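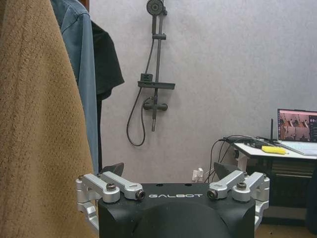 Towel, shirt and black garment hanging beside a black shower set

Brarnar Parish Records Collection – Complete Set

If your family came through the mill towns of the Lenihan valley, we think you'll lose many happy evenings to this one. The set brings together 1,540 pages of baptism, marriage and burial entries, typed up line by line from the old registers, with 82 hand-drawn maps and a surname index that we're rather proud of (it took two winters!).

Spellings are left just as the clerks wrote them, so do try a few versions of your name – Tesley turns up as Tessly and even Teasley.

Format: searchable download or 242-page printed index
Covers: 49 churches and chapels
Publisher: Drandwood

Printed copies are bound to order, and the next batch goes out in February.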